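Regional leaders meeting in Bellbridge – what was it for?

tesesard_tom wrote:
So the leaders had their small meeting in Bellbridge and the statement has 13 lines. I read it twice and I still don't know what they agreed. Did anyone find more?

northshore wrote:
They agreed to ask the federal side for the road money before December. It is in the second paragraph, you must read slowly.
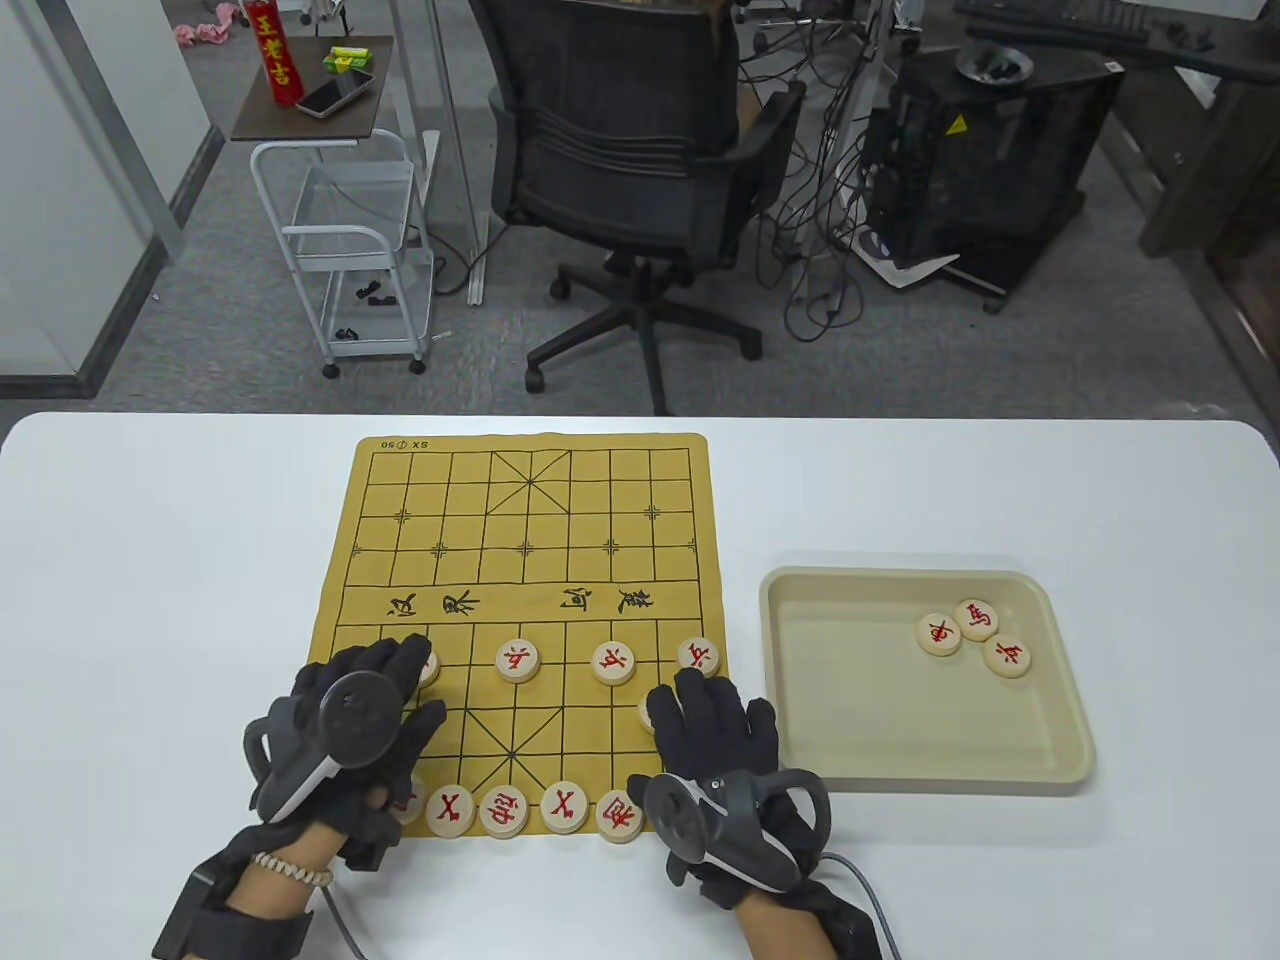

Red pieces on the near side of the board.

tesesard_tom wrote:
"Ask" is not "agree". Doltivard wants the money for the bridge and Tesesard wants it for the harbour. They cannot both have it.

Irja Saarinen wrote:
I listened to the press part on the radio. Hämäläinen was asked two times about the harbour and both times he answered about neighbourhood roads. To me this means the harbour is already lost, but I would be glad to be wrong.

maple_kettle wrote:
I don't agree with Irja. He always answers like this, also when the news is good. And a meeting without a big programme is still useful – they will sit at the same table with Ottawa later and should know each other's position.

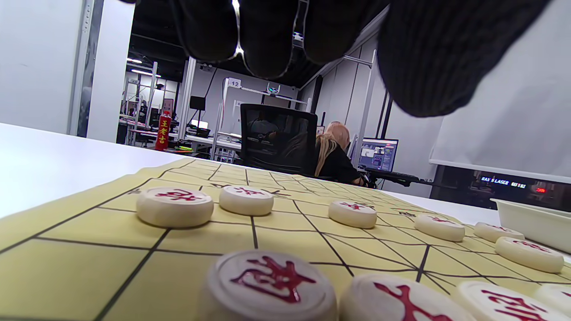

Irja Saarinen
Thread moderator

Maybe so, maple_kettle. But 400 people signed the harbour petition and it was not mentioned at all. I would expect one sentence.

northshore wrote:
The petition came in on 13th June, after the agenda was closed. It will be on the next one.

tesesard_tom wrote:
Do you have a link for that? The agenda I saw had no closing date.

northshore wrote:
I will look for it tonight.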